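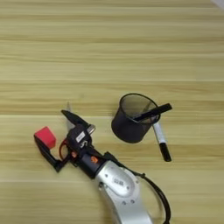
**Snapshot tests: keep, trim or drop?**

Board: Testing and QA

---

**marlpit** wrote:

We have a billing app (internal name Pelto) with 3,244 tests. 539 of those are snapshot tests, nearly all of them on rendered invoices and the emails that go with them. I inherited the suite in May.

The problem is that any change to the shared header or footer breaks most of the snapshots at once. People run the update command, commit the new files and move on. I went back through the merge history and found two real bugs that had been approved this way. One was a tax line missing from the Clivville office invoices. The other was a date printed in the wrong format. Both were plain to see in the diff if you scrolled far enough.

I want to delete most of the snapshots and write normal assertions for the parts we care about. My lead thinks that throws away coverage. Has anyone done this on a suite this size?

---

**e_vlad** wrote:

Did it two years ago on a smaller suite. We kept 18 snapshots and removed the rest. It took one person a bit over a month, part time.

Order we did it in:

1. Listed every snapshot file by how often it had changed in the past year.
2. Started with the ones that changed most. Those were being approved without reading.
3. For each one, wrote down what it was supposed to protect. If we couldn't say, it went.
4. Wrote assertions for the rest, then deleted the snapshot in the same commit.

Step 3 is slow. You will need someone who knows the billing rules.

Emanuel

---

**tobacco_road_dev** wrote:

I disagree with deleting them. The tool did its job in both of your cases. It showed the missing tax line and a reviewer approved it anyway. You can approve a bad change to an assertion just as easily.

What I would change is the size. If a footer edit breaks hundreds of files, you are capturing whole pages. Capture the line item table by itself and the totals block by itself. Then a footer change touches one file.

---

**marlpit** wrote:

Fair point on size. They are whole pages, yes. Whoever set it up used a helper that renders the complete document and compares the output as one string.

I don't agree that an assertion is as easy to wave through. If a test says the total must be 41.50 and somebody changes it to 40.00, that is one line in the review. The tax line was in a diff with thousands of lines.

---

**quillback** wrote:

Is the comparison on raw HTML or on text? We had the same mess and half of it was class names. We stripped attributes before comparing and the noise dropped a lot. Small helper, something like:

```
function clean(doc) {
 removeAttributes(doc, ["class", "style", "id"])
 collapseWhitespace(doc)
 return doc.text
}
```

You lose checks on layout, but a string comparison was never a good check on layout.

---

**marlpit** wrote:

Raw HTML. I'll try the cleanup first, it's an afternoon of work and doesn't start an argument.

---

**tobacco_road_dev** wrote:

Do that before you delete anything. Also turn off the update flag in CI if it's on. I have seen a pipeline that rewrote its own snapshots on failure and passed every time.

---

**e_vlad** wrote:

Seconding the CI check.

On the other point, I still think smaller snapshots only put off the problem. We tried it before we deleted ours. You end up with more files, each with a name like "totals block renders correctly 4", and a new hire can't tell which differences matter. An assertion with a decent test name tells them.

---

**tobacco_road_dev** wrote:

That's a naming problem. Name them properly.

---

**hexnut** wrote:

Used to work on Wuisan, which produced contracts in 18 layouts. We kept whole-page snapshots for those because legal wanted to know about any change in wording, including punctuation. For that they were the right tool. For anything with math in it we used assertions with worked inputs. So I'd split by what the page is for. Emails are mostly wording, invoices are mostly numbers.

---

**marlpit** wrote:

The split by purpose might get past my lead. The email wording does get checked by someone in the Bostham office before it changes, so there's already a person who could own those diffs.

Update on CI: the flag was not on. But new snapshots get written silently if the file is missing, so a renamed test passes with whatever it renders the first time. Changed that this morning and four tests failed right away. Looking at them now.

---

**quillback** wrote:

Check for orphaned files while you're in there. Most runners can list snapshots that no test refers to.

---

**marlpit** wrote:

Ran it. There are a lot. Removing those in a separate commit, then the cleanup helper, then I'll start on the invoice totals and post the numbers when the first batch is merged.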